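Kamgate Makers' Circle
Minutes of the March meeting, held in the long room, 7.15 pm 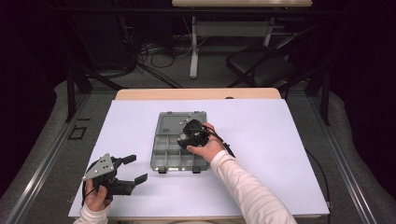 Small parts and the compartment box on the white board, long room.

In the chair: Snežana Hodžić
Minutes: Igor Kratochvíl
Apologies: received from three members, all down with the same cold. Get well soon!

1. Minutes of the last meeting

Agreed, with one correction. The glue order came from Zürcher and not from Gondetti as written. Igor has changed the file copy.

2. The sorting of small parts

This took up most of the evening and nobody minded. Snežana opened by saying how pleased she was that the job had finally got going, after two winters of screws, washers and brackets living in jam jars and biscuit tins. The plan remains to bring everything into compartment boxes with lids, one kind of part to a cell, so that anybody can come in and find what they need without tipping a jar out on the table.

The grey boxes were much liked. You can see through the plastic well enough to tell a full cell from an empty one, and the rows of little cells suit the small silver parts very well. There was a lively talk about the lid. Several members like to open it right back and use it as a tray while sorting, so parts wait there until their cell has been settled. Others worry about parts being forgotten in the lid and flying out at the next opening. Agreed: the lid may be used as a tray, but it is to be cleared before the latches are closed.

The white board on the table was praised by everyone who spoke. Small metal pieces show up on it at once, and it saves the table top from scratches – the light wood marks easily. It was asked whether we could have a second one. Igor will measure up and ask Vivberg for a price on the same size.

Order of cells: after some back and forth we settled on smallest parts at the front (the latch side), working back towards the hinge. Mixed or unknown parts go in the last row. Snežana offered to draw up a plan of the tray on card, to be kept with the box, and was warmly thanked.

Stock count: Igor reported 252 brackets and 3196 screws and washers taken together, from the jars only. The biscuit tins are still to come. There was applause for this, and some groaning about the tins.

ACTION: Igor to count the tins. Snežana to make the card plan. Everybody to bring back any parts at home, including the ones you have forgotten you borrowed.

3. The room

The second table, the light one with the white metal legs, will stay at the far side for now. It was suggested that it become the place for labelling and packing, with the sorting kept on the wooden table. Tried out on paper and it seems to work nicely. More folding chairs are wanted at that end.

Cables on the floor under the second table came up again. They are in a tangle and somebody is going to catch a foot. Agreed that they be gathered up and tied before the next session, and that anything not in use goes back on the hook. Two members will come in early to do it.

The grey carpet is holding up well, though it does swallow washers. A magnet on a stick was proposed and agreed on the spot, cost not to exceed 10 pounds.

Dark curtains: a member asked if they could be opened on light evenings. No objection. Last one out closes them.

4. Lighting

The corners of the room are dim, and reading the labels over there is hard work for those of us with older eyes. Two lamps were talked about. Gondetti have a clip-on one in their spring list, and Snežana has used something like it at home and was very happy with it. Put off to the next meeting so that prices can be compared.

5. Open evening

We hope to have five boxes filled and labelled in time, set out along the white board so that visitors can look in and have a go at sorting. Great keenness all round. Igor would like a timed round for the children – a handful of mixed parts, fastest to an empty lid wins – and has been told he can run it provided he also sweeps up. Names for the tea rota to Snežana.

6. Any other business

The label printer is out of tape again. Pencil and masking tape until the new roll comes.

A set of small tweezers was found down the side of the cupboard. Claim them from Igor.

Key to the long room: there are now three copies, one with the chair, one with the minutes secretary and one at the front desk.

Meeting closed at 9.05 pm. Next meeting same place, same time, tins permitting.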